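Can a machine do the fiddly jobs yet? A refurbisher's view

The workshop at Woston takes in office computers that other people have finished with. They arrive on pallets, get wiped, cleaned and tested, and go out again to schools, small businesses and anyone else who wants a desktop that works and doesn't cost much. The shop handles 2,000 machines in a good year. Most of the labour is still done by hand, at benches, by people with screwdrivers.

The workshop manager has been in the repair trade since leaving school, and for the past while has also been the person who decides which bench jobs to try on a robot arm. We spoke in the lunch room in September, with the door open to the floor and a kettle going. I started with the question readers send in most often, which is when a robot will be able to do the housework.

"I get asked that at every family barbecue," the manager said. "My answer is, which bit of the housework? If you mean vacuuming a flat floor, people have had that for years. If you mean picking up the floor first so the vacuum can get around, that's a different job and a much harder one."

The manager has a robot vacuum at home, a Canari, bought second-hand. It does the hallway and the kitchen well. It doesn't do the kids' rooms, where there are socks and charging cables all over the carpet.

"It ate a shoelace the first week. I had to take the brush out and cut it free with scissors. So now I spend 10 minutes tidying before it runs. I still think it's worth having. But I'm doing the part that needs hands."

Hands came up a lot in our conversation. In the manager's view, the trade press writes too much about whether robots are clever and not enough about whether they can hold things. At Woston the first job tried on an arm was moving closed computers from a trolley to a bench. That went fairly well. A closed desktop is a box, it has flat sides, and it weighs much the same as the one before it.

The second was wiping down cases. That was dropped.

"It could wipe. It wiped the same patch beautifully. What it couldn't do was see the bit of old sticker glue in the corner and go back over it with a thumbnail. One of our people does that without thinking. They'll be talking about the hockey and their thumb is already on it."

I asked about laundry, the other thing readers bring up. The manager laughed and said cloth was in a class of its own. A firm called Fagerlund had come through to show a folding machine to the linen service next door, and some of the Woston staff went over to watch. It folded flat towels neatly as long as somebody fed each one in by its corners.

"So you've still got a person standing there, and they're doing the finding-the-corner part. Same as me and the socks. I'm not knocking it. If you've got 500 towels a day, I'd want one too. At my house we've got eight towels and a teenager."

The harder work at the computer shop happens once the lid is off. Screws, clips, ribbon cables and memory sticks all have to come out and go back, and every model puts them somewhere slightly different. The manager keeps a list of these jobs on the wall, in order of how much trouble they'd be for a machine. Taking out a hard drive is near the top, among the easy ones. Unplugging a stiff power connector is halfway down. At the bottom, underlined, is fitting a processor.

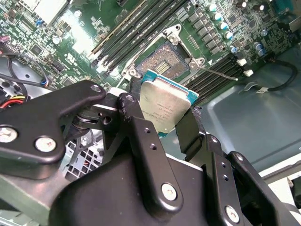
Processors are the part I'd have guessed was simplest, being small, square and rigid. The manager set me straight. A chip has to go down level, the right way around, and without sliding. In this kind of board the delicate contacts are in the socket, a patch of gold-toned pins inside a silver metal frame, and the chip has to be held by its edges and lowered over them. While the lever is open and the chip is still on a tilt between two black fingers, as it can be on the approach, there is everything left to do. "People look at that and say, well, it's nearly in. Nearly in is where you bend a pin. A new hire gets shown how to let go of it, and that's the part I watch."

A bent pin can sometimes be straightened under a magnifier, but it is slow work and often the board goes for scrap. New staff practise on dead boards first, and the arm gets the same treatment. The manager wouldn't put it on a customer's machine.

I asked whether it was faster than a person. No, was the answer, and it isn't close. Someone with a bit of experience can seat a chip in the time it takes to describe it. The arm goes slowly on purpose.

"Slow doesn't bother me. If it takes 40 seconds and it's right, fine, it can do that all night. What I need is for it to know when it's wrong and stop. A person feels the chip isn't sitting properly and backs off. I want to see that before I walk away from it."

Parts supply is another sore point. Woston uses trays from Corkus for loose components, and the manager says a plain tray with a pocket for each chip did more for the arm than any software update. It meant the next chip was always in the same place. The staff like the trays as well, and have started using them at the hand benches.

That led back to the house. The manager thinks homes will get useful machines one chore at a time, and that people will shift their things around to suit them, the way kitchens were rearranged for dishwashers. Loading the dishwasher is one that might come before folding, at least for plates. Cutlery would be later, and plastic containers with lids later still.

As for jobs at the shop, the plan is to leave the benches as they are and have the arm take more of the lifting. Two of the longest-serving staff have sore backs, and the trolley work is what they'd most like to be rid of. The arm will stay on practice boards for chips until the manager is happy with it, and there's no date set for that.

"Ask me again next year," the manager said, getting up to rinse the mugs.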